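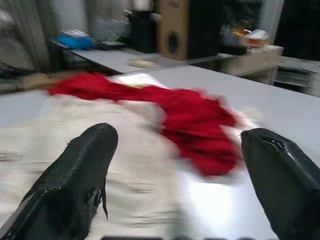

I finally got around to the towels. They had been on my list since November, when I moved the last of the boxes out of the hallway and found out that I had no real place to put anything made of cloth. For months the clean ones sat in a pile on whatever chair was free, and I pulled from the top and left the bottom alone.

My rule this time was to take everything out first. Every towel, dishcloth, washcloth and throw I could find came out of the bathroom cabinet, the kitchen drawer and the bag behind the bedroom door. I ended up with 17 towels of all sizes, which is a lot for one person who has company maybe twice a year. Leire Soler came to stay last fall and used two.

I sorted on the table, since it is the only flat surface I have that is big enough. I put an off-white throw down first so the small pieces wouldn't slide, and worked on top of that. The red ones I kept together. I bought most of the red ones as a set when I lived on the other side of town, and the color has held up well. The gray ones from the same store went thin after a year.

The piles were keep, rags and animal shelter. The shelter near me takes old towels as long as they have no buttons or loose strings, so I cut the hanging loops off a few of them. Check with yours before you haul a bag over, as some only take them on certain days.

Folding took the longest. I used to fold in half, in half again, and then in thirds, which made a fat square that fell over. My neighbor Ermelinda Bragança folds hers lengthwise in thirds first and then rolls them, and I tried that with the hand towels. It works in a drawer. It does not work on an open shelf, at least not on mine, where they roll forward whenever a truck goes by. So the hand towels are rolled in the kitchen drawer and the bath towels are folded flat on the shelf.

Dishcloths I don't fold at all now. They go in a bin and I take one when I need it. I have no complaints about this so far.

The other half of the job was where to hang the ones in use. I had been using the back of a chair, and a towel over a chair back never seems to get dry in the middle. I looked at a wall rail from Cultow, but I rent and did not want to drill. Then I remembered the red metal rack. It has loops and a curved arm at the top and it had been holding nothing useful. I wiped it down with a damp rag and hung one of the red towels over a rung, long ways, so that it drops down the side. 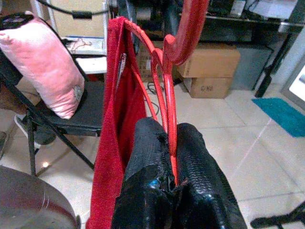

The red towel on the rack, with the folding chair and pink cushion next to it.

I like it there. I went with one towel to start. When I put more on a rack I stop seeing the ones in back and forget to wash them.

The black folding chair is staying where it is for now. I sit on it to put my shoes on. The pink cushion was supposed to go in the shelter bag too, but I kept it. The chair is hard without it.

A few things I would do differently. I would wash everything the day before. I sorted first and washed after, which meant handling all of it twice, and 3 of the towels I had put in keep looked a lot worse in daylight when I took them out of the dryer. I would also put the rag pile straight into a bag. Mine sat on the floor for a day and I almost folded it back in with the rest.

Time spent was around 20 minutes for the sorting, and then most of the afternoon for the washing and folding. The dryer in my building is slow and I had to wait for Levente Gulyás from upstairs to finish a load of sheets.

Sheets are next for me too. I have fitted sheets for a bed size I don't own anymore and one pillowcase with no partner. I also want to go through the tablecloths, which I have been putting off because they all need ironing and my iron leaks. If anyone has a way to store tablecloths that doesn't leave a hard crease down the center, leave it in the comments. I tried hanging them over a coat hanger and they slid off.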